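Kerbside sorting trial to start in Tambunan Road flats after bin store row

Thu 26 April

Residents in 200 flats off Tambunan Road will get separate food and packaging collections from next month, after a long argument over who pays for the bins.

The trial, run by waste contractor Dekar, covers the four blocks between the railway bridge and the old swimming baths. It was meant to begin in February. It didn't, mainly because the bin stores were locked and the managing agent, Vana, and the contractor each thought the other had the keys.

That's now sorted. New locks went on last week.

Under the scheme each household gets a small caddy for food scraps and a roll of liners. Plastic bottles, tins, card and cartons go in the shared red-lidded bins downstairs. Glass stays where it is, in the bank by the shops. Everything else goes down the chute as before.

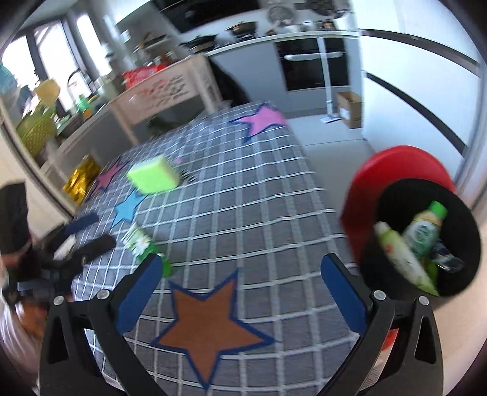

Do bottle tops have to come off?
Leave them on. Dekar wants bottles emptied, given a quick rinse and squashed, with the top screwed back on so it doesn't drop through the sorting belt.

Collections will be Tuesdays for packaging and twice a week for food. Crews arrive early, before seven, which has already gone down badly with people on the ground floor of the end block. The contractor says it will look at a later slot if there are enough complaints. No word on how many is enough.

Tatsuya Onishi, who has lived on the third floor of the second block for 16 years, said he'd been asking for a food collection since he moved in.

"We had one bin store for everything and in summer you held your breath going past," he said. "I'd have paid for the caddy myself. I told them that. Nobody wrote back."

Not everyone is as keen. At a meeting in the community hall on Monday evening several tenants said their kitchens were too small for another container, and one asked what happens when the lift is out, as it was for most of the winter. Vana said lift repairs were a seperate matter. There was some shouting.

Money was the other sticking point. Tenants were first told that service charges would go up to cover the bins. Then they were told they wouldn't. The final position, in a letter sent out on Wednesday, is that Dekar pays for the caddies and the first year of liners, and Vana pays for the locks, signs and cleaning of the stores. After the first year liners will have to be bought, or people can use newspaper.

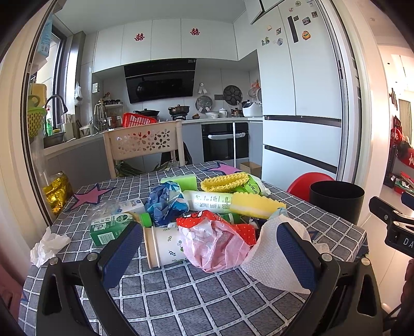

2 min read

The letter also lists what can't go in the packaging bins. Crisp packets, tissues, kitchen roll, nappies, black plastic trays and anything with food still stuck to it. Sweet wrappers too. Carrier bags are the big problem, according to the contractor, as they wrap round the machinery and the line has to be stopped to cut them out. So no tying everything up in a bag and dropping it in whole. Tip it in loose, take the bag home.

A bin found with the wrong things in it will be tagged and left. If that happens twice in a row the block gets a visit. There are no fines and the contractor says there are no plans for any.

Food waste will go to the Plillik plant out past the ring road, where it is turned into gas and a sort of runny fertiliser for local farms. Packaging goes to the main depot to be baled.

The trial runs for six months. If it goes well it will be offered to the low-rise blocks on the other side of the railway, though those have no bin stores at all at the moment and nobody at the meeting could say where they'd be put. One suggestion was the row of empty garages. Vana said it would have to check who owns them.

Caddies will be dropped at front doors over the next fortnight. Anyone who is out will get a card and can pick theirs up from the community hall, weekday mornings only. Larger households can ask for a second one. Residents who can't manage the stairs or the heavy lids should ring the estate office and ask for a doorstep pick up, which is free but has to be booked before the first collection.

Signs for the bin stores are being printed in five languages. The first batch came back with the wrong collection day on and is being done agian.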